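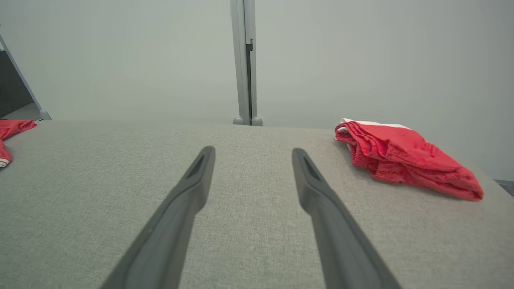

Gripper closes on air half the time when picking up clothes. What am I doing wrong?

I have a small arm on a bench in the shared workshop in Burnness, and the ambition is modest: pick up a garment from a padded surface, carry it across, drop it in a bin. Folding can wait until I am retired. The gripper is a two-finger type with rounded tips, and the camera sits at the wrist looking out between the fingers. The controller is a Nedov board running at its default settings, apart from the ones I changed and forgot.

Hard things are no trouble. It will pick up a tape measure all day. With clothes, it finds the red stuff fine (red on light gray, even my code can manage that), comes down, closes with great confidence and lifts nothing. Or it grabs the upholstery and tries to take the furniture along.

What I've tried so far:

Raised the grip force from 400 to 600 in the controller's own units. Now it misses harder.

Wrapped the tips in tape. It left glue on a sweater, and I've been asked not to do that again.

Aimed for the middle of the red blob, then the highest point of it. The highest point is a bit better.

I'd like to have it working by Sunday, when the workshop has people in, but I'd settle for understanding it. Is this a finger problem or a software problem?

Answer 1 (marked as helpful)

Mostly a where-you-aim problem, with a finger problem standing behind it.

The middle of a garment is the worst place to grab if it's lying flat. There is nothing for the fingers to get on either side of. What you want is a ridge, some bit of fabric already standing up, and you want the fingers to straddle it. So before each pick, work out which way the nearest wrinkle runs and turn the wrist so the fingers close across it. If they close along it they just slide by, looking pleased with themselves.

Then go down until the tips touch and push a tiny bit further before closing. On a cushioned surface you can get away with this, since the padding gives. Close slowly while you're pressed in and the cloth bunches up between the tips. Back off a hair as you close or you'll get the cover too, which sounds like your furniture-moving episode.

Put the force back to 400. You need friction, and more squeeze on a slick tip mostly buys you a warm motor. I cut pads from a rubber dish glove and stuck them on with double-sided tape, kept well in from the edge so the glue never meets the knitwear.

Last thing: check the grip after you lift. If the fingers closed all the way, you have nothing, so open up and go again somewhere else. Mine retries until it gets something or I get embarrassed. Thin fabric can fool this check - a T-shirt reads as closed on mine unless it's bunched.

Answer 2

Get a suction gripper. I use a Cha one on cardboard boxes and it has never dropped a box.

Answer 3

I'd look at your height numbers before touching anything else. We had the same symptom in the Nosholm shop, and the surface height had been measured once, on a hard table, and never again. A padded top isn't flat, and it drops away toward the edges, so anything lying near the back edge got a pick point hanging above it. The arm was doing exactly as told. Touch the tip down in a few spots with no clothes there, write down the heights, and fill in between them.

Also set your closing speed lower. The default on ours was 500 and it flicked thin cloth out of the way before the fingers met. I don't remember what we ended up with, less than half of that. Your board may count in something else.

Comments (4)

Suction on a sweater. I would pay to watch that.

OP here. Did the height thing first and it was off by nearly a finger's width at the back. Also did the wrist turning, which took an evening because I had the angle backwards and it was carefully lining up the wrong way every time. It gets most of them now. Glove pads tomorrow, if I can find a glove with no holes in it.

Does the ridge trick work on towels? Asking for a towel.

Re towels: go for the edge, or drop it once from a height so it crumples. Very undignified but it works on mine.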